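# How a Vegetable Stand Gets Untidy, and What It Takes to Put It Right

Project report, second-year Retail and Food Studies
Arben Nedeljković and Ljubica Grgić
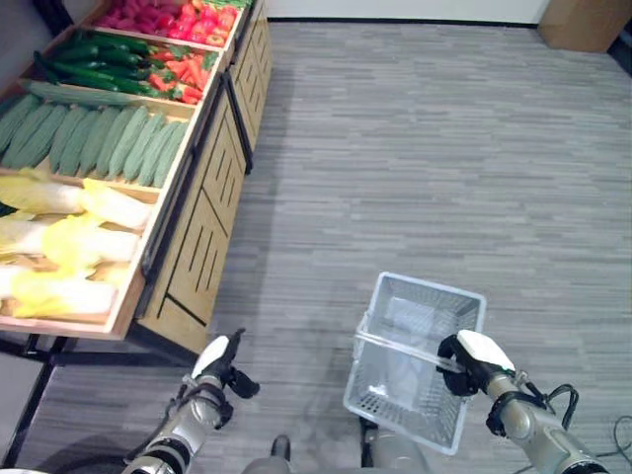
Our project began with an argument over cucumbers, and I suppose we should own up to that at the start. Ljubica worked two summers at a grocery called Hemon, and she was taught to lay them all in the same direction, close together, like pencils in a box. I (Arben) grew up helping at my uncle's market table in Borkaswood, where everything went into a heap and people dug around until they found one they liked. We both thought our own way was plainly better, and since neither of us would give in, our instructor suggested we turn it into a term project and find out.

## What we wanted to know

We had one main question, which was how the layout of a stepped vegetable stand affects the work of keeping it neat. A second question crept in along the way, and that was whether shoppers treat a neat tray differently from a heaped one. We did not try to measure sales. Neither of us had access to a till, and our instructor warned us (kindly, but more than once) that sales depend on weather, prices, paydays and a hundred other things we had no hope of keeping track of.

## The stand

The stand is made of wood and has four levels of trays stepping down toward the shopper, with thin boards dividing the trays and a thick front edge on the lowest one. The base is a cabinet in the same honey color, with rows of narrow upright slots cut into its front panels. We both grew fond of it. It makes even a plain pile of vegetables look like somebody cared.

For the layout in this report we put the red vegetables at the top and the long dark green cucumbers on the level below, sharing their tray with a heap of orange-red ones. Then came the pale green vegetables, lined up side by side, and the napa cabbages went in the biggest tray at the front. Ljubica chose the order. Her reasoning was that red draws the eye from across a room, so it can afford to be far away, while cabbages are heavy and awkward and nobody wants to lift one down from shoulder height. I had wanted the cabbages at the back because I thought they looked a bit dull. I take that back now – with the white stalks and the yellow-green tips overlapping, they are the part I like best.

One long pale green cucumber spent a good deal of the project lying on the lip between the second and third trays. It belonged to neither, and we come back to it under "Strays."

## How we worked

We ran 12 sessions through March, mostly in the late afternoon. In each session classmates were given a short shopping list and asked to fill a basket from the stand however they normally would. Afterward we tidied the trays and wrote down what we had to do. We called every time a hand put something back or straightened it a "touch," which is not a very scientific word, but we both knew what it meant and it stuck.

Over the whole project we logged 1478 touches. Of those, 872 were in the two trays where things were laid in rows, meaning the cucumbers and the pale green vegetables. The rest were spread over the heaped trays and the cabbages.

We had a budget of 3000 points in the department's supply system, and nearly all of it went on vegetables. Restocking the reds cost us more than we had planned for, and next time we would ask for a bigger share for that tray from the beginning.

## What we found

**Rows look wonderful and come apart quickly.** A shopper who takes one from the middle of a row leaves a gap, and then the neighbors lean into it, and the next shopper moves two more to get at a third. By the end of a busy session the pale green tray usually needed doing again from one end to the other. Ljubica could manage it very fast. I was slower and kept getting the tapered ends pointing the wrong way.

**Heaps forgive nearly everything.** You can take a red one from the top and the pile hardly notices. What heaps do badly is the underside. The lower layer gets forgotten, and twice we found soft ones there that should have been pulled days earlier. We began turning the heap over at the start of each session, and after that we had no more trouble.

**Cabbages are a case of their own.** They are too big for a true heap and too floppy for a proper row. Overlapping them with the leafy ends all pointing one way turned out to be quick to do and quick to repair. Classmates also told us it made choosing easier, as they could see the leaves of several at once.

**Shared trays need a firm border.** The cucumbers and the orange-red vegetables lived side by side on one level, and things wandered across whenever we filled either half too full. Keeping both sides a little lower helped more than anything else we tried.

## Strays

By "strays" we mean items left on an edge or in a tray where they don't belong. We had not planned to study them, but they kept turning up, so we gave them a column in the notebook. The dividers were the favorite spot. When somebody picks a thing up and changes their mind, the nearest flat ledge is very tempting, and a stepped stand is full of ledges. The long pale cucumber was our most faithful stray. We put it away, and before long there it was again.

What interested us is that strays seemed to invite company. If we left one on a ledge through a session, we generally found others by the end. We didn't test this carefully enough to claim it as a result, and we would love to see another group take it up.

## Things that went wrong

Our first two sessions were logged on separate sheets with different headings, and sorting that out took an entire evening. We also changed the shopping list halfway through, when the Coltov seminar group joined in and wanted a longer one, so the early and late sessions don't match up as well as they should. And our shoppers were all classmates, who knew perfectly well that we were watching their hands. I think people were tidier than they would be in a store after work with a child pulling at their coat.

## What we would suggest

For a stand of this kind we would keep one tray in strict rows and let the others be looser. One tidy tray seems to lend its neatness to the whole stand, and it is a manageable amount of work for one person. Put the heavy things low and at the front. Turn the heaps daily, and clear the ledges whenever you walk past.

As for the cucumbers, Ljubica still lays hers in rows and I have mostly come around to it, though I reserve the right to heap them at my uncle's table. Our notebook with the full touch log is on the shelf by the department office, and the tally sheets from the first two sessions are folded inside the back cover.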